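给机械臂攒一本“错题集”

晚上八点,Vulton工作室的屏幕还亮着。一条白色机械臂在仿真环境里练习抓取,对象是个米色的小东西。听起来简单得有点无聊,可我在旁边坐下之后,居然看了整整一个晚上!

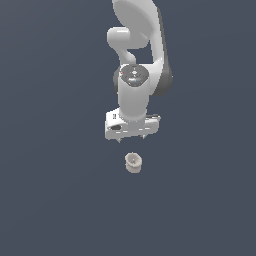 项目叫Drirano,目标是给一套学习系统攒够抓取示例。每条示例从伸手开始,到松开为止,关节角度、夹爪开合和画面一并记下来。到十月,库里已经有1,896条,其中1,004条由人用手柄带着做,剩下的由脚本生成。脚本动作干净利落,人手带出来的却常有犹豫和修正,团队偏偏最喜欢这些犹豫,因为模型能从里面学到偏了以后怎么救回来。
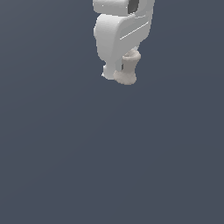 抓失败的示例要不要删掉?

大多留着,但会单独打上标签。训练抓取动作时只用成功的那部分,失败的拿去教另一个小模型判断“这一下抓没抓稳”。

挑数据也是件细活。同一种姿态重复太多,系统就会偏科,所以每攒一批,他们都要翻一遍接近角度的分布,哪边稀疏就往哪边补。

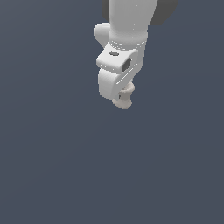
补录的任务排在夜里,一轮大约72条,第二天早上再逐条回放。我跟着看了几轮,眼睛发酸,却舍不得走:同样是往下一探,手腕转多少、手指什么时候合拢,每条都有自己的脾气。下一步要换物体,名单已经贴在显示器边上了,排第一的是一只带把手的杯子。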